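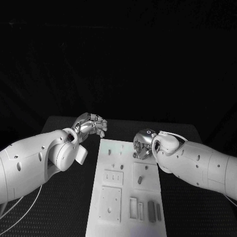 Dulce Tlapale asked why a board has to lie flat on the table before anyone works on it. A flat board cannot rock, so its parts stay where they are.

A peg is a short post. It can stand upright on a board or on a plate. A plate is a flat piece with straight sides – a square one has four equal sides. 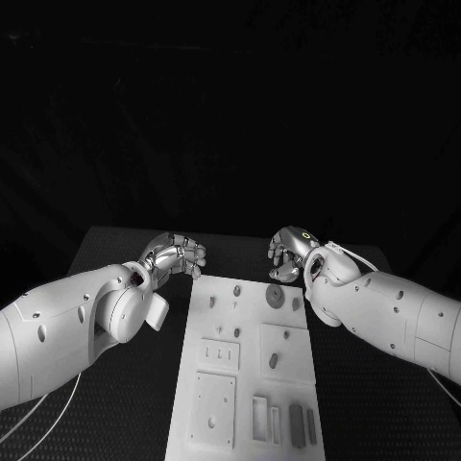
A white board on a dark table.

A knob is a small part that sticks up so it can be gripped. A disc is round and flat.

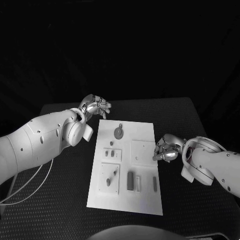 Small gray pegs and a round gray disc with a knob.

Related
What Is a Hinge?
Nuts and Bolts
How a Ruler Is Marked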